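Inside Tralum: Kinley's product lead on selling simulated grasp scenes
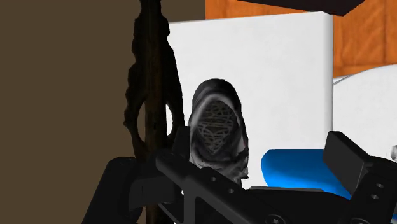 Kinley has spent most of its history writing motion planning software for warehouse arms. Tralum, released in October, is its first product sold as data. Customers license a library of 114 simulated rooms, load their own gripper model, and render grasp attempts from a wrist viewpoint.

The company's product lead, who asked to be quoted by role only, said the library started as an internal test set. "We had rooms for our own regression runs. Karagiannis asked to rent them, and then we had to write documentation."

The standard license covers 2000 object meshes. A large share are shapes with overhangs, loops and thin branches. "Boxes and cans are solved well enough for most buyers," the product lead said. "A sculpted object with a hole through it gives the planner several bad options and one or two good ones. That is where you see differences between models."

Asked about visual quality, the product lead was direct. "Some walls are flat color. We spend the render budget on the objects and on contact geometry. If you need photographic backgrounds, you can swap the textures, but you do that work yourself."

Rendering speed depends on the hardware. On the workstation at Kinley's Tudley office, a batch of 200 attempts finishes in 80 minutes with shadows on. Turning shadows off shortens the run, though the company advises against it for training sets.

Gripper import remains the weak point. Mounting holes and brackets come through correctly, but collision hulls often need manual cleanup before fingers close properly. "Plan on a day for that," the product lead said. "Two if the CAD file came from a vendor."

Soft objects are not supported in the current version. Cloth is in testing with Karagiannis, and no release date has been set.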